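Diary > Work > The long way round to Wednesday

2023-11-01

Woke before the alarm again and lay there listening to the radiator, which has started its winter knocking early this year. I should bleed it, and I should call my sister back, and I have promised myself to do both before Sunday. I wrote nothing here last week because I came home every evening too tired to hold a pen, so this will be a long one and I may wander (I usually do).

The big thing at work is that the Lirnent cells are switched on. We have had them standing at the end of the packing hall under plastic since summer, and I had gotten so used to walking past them that I think I half believed they would just stay there, like the old vending machine. Then on Monday the plastic came off. By lunch all three of them were going, picking tissue packs and wipes and the little travel packets off the belt and setting them down in the trays, and all of us stood on the yellow line with our coffee and watched like people at an aquarium.

It's strange to see your own job done by something that doesn't need to look. I have been on the household paper line at Custine so long that my hands know the weight of a full pack from a short one before I've thought about it. The cells weigh everything, naturally, on a scale, and they don't get bored, and on Tuesday they put through 1,759 trays on the one shift. Our best ever by hand was a little over 1,000, and that was the week before the holidays with everybody on overtime and somebody's radio turned up far too loud. I was proud of that week! I still am, I suppose. We had pizza.

Rosalie Baumgartner came around with her clipboard in the afternoon and was very kind, as she always is. Nobody is being let go, she said, and I do believe that she believes it. Of the 20 of us on the line, most will move over to what they're calling mixed goods, and a few will be trained to look after the cells. She asked me which I wanted. I said could I think about it, and she said of course, take until December, and then she stayed to ask about my knee, so I couldn't be cross with her even if I'd meant to be.

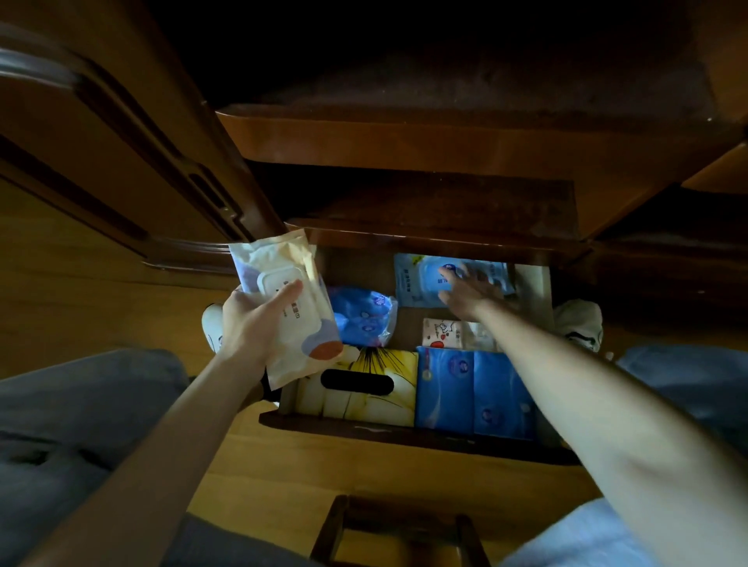 Mixed goods is the part I keep turning over in my mind, since it's the work the machines are still bad at. A cell is a marvel with 40 of the same box. Hand it a tray of odds and ends and it slows right down, and anything soft or crinkly will set off the orange lamp. I thought about that at the drawer, with the pack of wipes in one hand and the other arm stretched all the way to the back where the light blue packet was, past the tissue box and the two blue packs standing up side by side and that thin blue plastic bag that crumples if you so much as breathe near it. You don't plan any of it. You reach over one thing and your fingers find the next, and the stiff little plastic lid tells you which side of the wipes is up. I don't know how I'd write that down for a machine, and yet that's more or less what they want the cell people to do, sit with the engineer from Bakatix and explain why we put the soft things where we put them.

Suqin Zou has already said yes to the training. She is the fastest of all of us and I had been sure she would be the one to hate it, but she told me over lunch that her wrists have been bad for two years and she hadn't said a word to anyone. Two years, and I sit next to her! She likes that the cells do the twisting part. She likes the screen, too, and she has learned to clear a jam without calling anybody, and yesterday she let me try it. You press the green square, open the guard, lift out the squashed pack, close up, press again. I did it fine. I was much too pleased with myself on the bus home.

What I miss, only three days in, is the talking. On the old line you faced each other across the belt and the hours went by in gossip. Now the cells hum and there's a fence, and whoever is minding them stands on the far side with ear defenders on. Suqin waves at me. I wave back. We have agreed to take our break together at the Qian noodle counter, even though it means walking right across the yard in the rain.

I think I'll ask Rosalie if a person can do some of each. Mornings on mixed goods, say, and afternoons at the screen. She may say the rota won't stand for it, but she did write down what I told her about the short packs, and she underlined it.

Soup for supper, the last of the leeks. Radiator still knocking.

Comments

marguerite_k: We had the same fence put up at our place and I felt just what you say about the talking. After a month they let us move the break table closer, so do ask.

Old Tom: Bleed the radiator!

paperhands: Please go for the half and half. They need someone who knows a short pack by feel.

Recent entries
The plastic is still on
My knee and the stairs at Custine
Leeks, mostly
A letter I should have answered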